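Zoila Alvarado
Feb 23, 2025

Spent the afternoon on the fuse box for the van. Posting it as a thread so I can find it again next September when I redo the trailer.

The old setup was inline holders, one on each wire, all tucked behind the driver's side panel. When the cabin light quit I had to pull the whole panel to find out which one had blown. I did that twice last year and decided I was done with it.

So now there's one small plug-in box for blade fuses. Black molded plastic, nothing special. Orlando Carhuamaca had a spare from his boat and sold it to me for 12 dollars.

Loads going on it: cabin lights, water pump, roof fan, and the USB outlet by the bed. The fridge stays on its own line straight from the battery with its own fuse. I'm not moving that one.

I worked out the fuse sizes on paper before I bought anything. The fuse is there to protect the wire, so start with the wire. Look up what the gauge can carry at the length you're running, and stay under that. Then check that the load fits below the fuse.

My pump is a Prevska and the sticker says it draws 2 amps. I put a 3 amp fuse on it, purple. The old holder had a 15 in it, on wire that should never have had a 15. I don't know who did that. It may have been me.

The colors help once you know them. On the standard blade fuses purple is 3, tan is 5, brown is 7.5, red is 10, blue is 15, yellow is 20. The number is also stamped on top, and I read the number every time anyway. My eyes are not great with tan and brown under a headlamp.

I do all of this on the table first. I put down something pale so the little parts show up. Black plastic on a dark bench is how I lost a terminal last time, and it was on the floor for a month.

Order I go in: crimp the wires, tug each crimp, label both ends, screw the box down, connect the battery side last. Fuses stay out until everything else is finished. Then they go in one at a time and I test each circuit before adding the next.

Push them in straight. If you rock a fuse in sideways you can spread the contact, and then it's loose forever and it gets warm. If one feels sloppy, don't use that slot.

Fredy Ospina asked about grease. I put a very thin wipe of dielectric on the outside of the connectors because the van sits by the water. None inside the slots. He does it differently and his van runs fine too.

Total wire used was around 11 feet, less than I bought. The leftover goes in the Valderrama bin with the other red and black.

Still to do: a cover for the box, a card taped inside the panel door with the list of circuits, and a bag with two spares of each size. I'll add to this thread when the card is made. 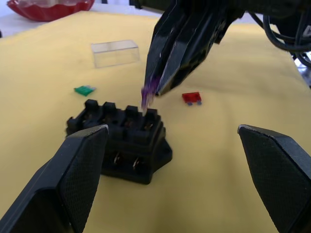 Can I put in a bigger fuse if the right one keeps blowing?

Leave the size alone and look for the fault. A fuse that keeps blowing means a short, a chafed wire or a load that draws too much, and a bigger fuse lets the wire overheat before anything shuts off.

© 2025 Zoila Alvarado | Contact | Back to top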